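Sunday, kitchen bench, started 7.40

Third go at the tamarind and date relish, and I'm writing as I stir, so forgive the splodges. Last time I let it go too far and it set like toffee in the jar (Uwe Albers had to warm his in a pan of water before he could get a spoon in, and he was very polite about it). So today I'm stopping earlier and weighing everything properly.

Into the big pan: 295 g seedless tamarind block, broken up and soaked in 1000 ml of just-boiled water, then pushed through the coarse sieve. It took ages. The fine sieve is hopeless for this, it clogs after two spoonfuls and you end up scraping the underside with a knife. Dates chopped small, 80 g of dark sugar, salt, a thumb of ginger, and the dry spices toasted and ground this morning. I used the Kostiuk grinder, the little one, and it's got a lot noisier since spring. Someone please check whether the blade has worked loose before the next batch of cumin!

8.15 – bubbling nicely, low flame. Tastes very sharp. I remember panicking at this point in batch two and chucking in more sugar, and that was the whole trouble, it goes sweet by itself as it cooks down. Leave it alone.

8.50 – much rounder now. The ginger has calmed down. I'm dragging a spoon across the bottom and the gap closes slowly but it does close. In batch two the gap just sat there looking at me.

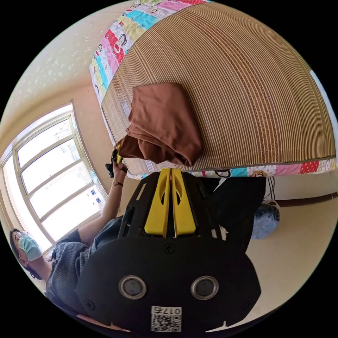
9.05 – off the heat. Final weight in the pan 924 g, which fills four of the squat Forell jars with a bit over for the fridge. I'd hoped for five jars but I'm not going to thin it for the sake of one more. Lids on while hot, upside down for a couple of minutes, then the right way up on the rack.

Colour is good, a proper deep brown with a bit of red when you hold the jar up to the window. Batch two was nearly black. I think some of that was the pan as well – I made it in the old aluminium one, and tamarind is so sour that I should have known better. Stainless from now on, and I've written it on tape on the shelf.

Things I'm not sure about:

The cumin. Iida Kallio thinks it should go in at the end as a hot oil, poured over, and she may well be right, because ground in at the start it goes a bit flat and dusty. I might split the next batch and do half each way. She also wants fennel, and I'm less keen on that, but I'll do a spoonful's worth in a small pan and we can argue over it.

The salt. Fine when it's warm, a touch shy once it's cold. I had a cold spoonful from the leftovers bowl at lunch, with a bit of plain rice and a fried egg (very nice, by the way), and wanted another pinch. Don't change it till one of the jars has been sitting for a fortnight.

The dates. These were the soft ones from the shop on the Sorcombe road and they vanished completely. I rather liked the lumps we had in batch one, with the cheap hard block, so maybe go back to those and save the nice ones for eating.

One jar is labelled and set aside for the Esotum lunch in July, please don't open it! The other three are on the second shelf behind the vinegar. Sieve is soaking in the left-hand sink and still needs a scrub.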